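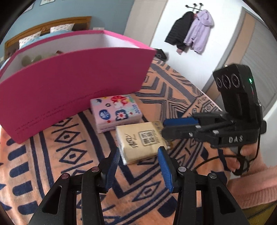 *Pink box, two packs of tissues. Sad endings welcome.*

**Wanted: early readers for a cosy mystery**

Hello! I write the Loketti mysteries, and I'm after a handful of people to read the next one before it goes off to my editor in August. It's called *The Brallance Inheritance*, it's 326 pages long at the moment (it was 437, be glad you missed that version) and there's a body in the boathouse by the end of chapter 3.

You don't need to have read the others. In fact I'd love a few people who haven't, as I can't tell any more whether the Castellanos family makes sense to a newcomer or whether I've just lived with them too long!

What I'd ask of you:

- read the whole thing within a month of getting it
- fill in my question sheet (two sides, mostly "were you bored here?")
- tell me the page where you guessed who did it, even if you were wrong
- keep the ending to yourself

Spelling mistakes are somebody else's job, so please don't spend your evenings on commas. I can't pay, I'm afraid, but you'll get a signed paperback and your name in the back, if you'd like it there.

It's gentle stuff on the whole. There is a funeral, and a very old dog who doesn't make it, so do skip this one if that's not for you.

To put your name down, use the contact form on my Grendar page and tell me the last mystery you enjoyed and whether you want paper or e-book. I'm taking names until April 12, 2026.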